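3.2 Gait and reaching outcomes after delayed vector delivery

Before we get to the numbers, a word on why we chose to wait. Most of the earlier work on gene delivery in models of spinocerebellar ataxia has treated the animals very young, often before the first stumble on the beam, and while those studies have taught all of us a great deal, they leave open a question that families ask at every clinic visit: what can be done once the symptoms are already there? We therefore held back treatment until each mouse had shown clear slips on the narrow beam in two sessions in a row, and only then assigned it to the vector group or to the saline group.

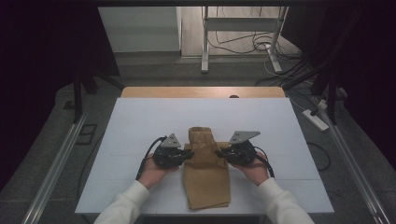 The vector itself was prepared in a single batch, so that any differences between cohorts could not be put down to differences in titer. Injections were made into the deep cerebellar nuclei on both sides, under the same anesthesia plan we used in our pilot work, and every animal was given a full week of rest before it was asked to walk on anything at all. Kenna Purves carried out the surgeries, and Dinesh D'Souza scored the gait recordings without knowing which group any animal belonged to. We kept the home cages in the same room throughout — mice are creatures of habit, and we have learned the hard way that a change of room can undo a month of patient handling.

A total of 334 walking trials were recorded across the study, and 17 of these were set aside before scoring, in each case for a mouse that turned back at the halfway point and would not be coaxed across. Stride length was the measure that moved most. In the treated group it began to lengthen in the third week after injection and kept on doing so until the end of the study, while in the saline group it went on shrinking at the pace we had come to expect. Paw slips followed the same general course, though with a good deal more scatter from one animal to the next, and we would ask the reader to treat that second finding with some care. 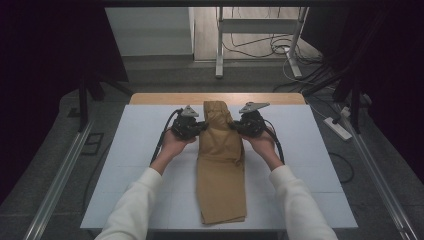

Does the improvement in stride length mean that lost Purkinje cells were replaced? The vector carries no means of making new neurons, and cell counts in the two groups were alike at the end of the study, so we think the gain comes from better signaling among the cells that remained.

That reading fits with what we saw in the slices. Firing in the surviving cells was more regular in treated animals, and the long pauses that mark the later stages of the disease were fewer and shorter. We recorded from 681 cells in all, shared across both groups and both sides of the cerebellum, and the effect held up when we looked at the left and right sides separately. It was weaker toward the midline, where the vector had spread less well, and we take some comfort in that, as it is the pattern one would hope to find if the vector were really doing the work.

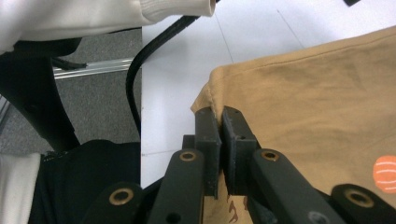
Reaching was a different story, and a humbling one. We had expected the forelimb task to improve along with gait, and for the first few sessions it seemed to be heading that way, but by the final session the two groups could not be told apart. It may be that the pellet task asks for a kind of fine timing that regular firing alone does not restore. It may also be that our mice, who had by then been handled for months, had simply settled into a clumsy but workable way of getting their pellet and saw no reason to change it. We cannot separate these two accounts with the present data, and a cohort trained on the task only after injection would be needed to do so.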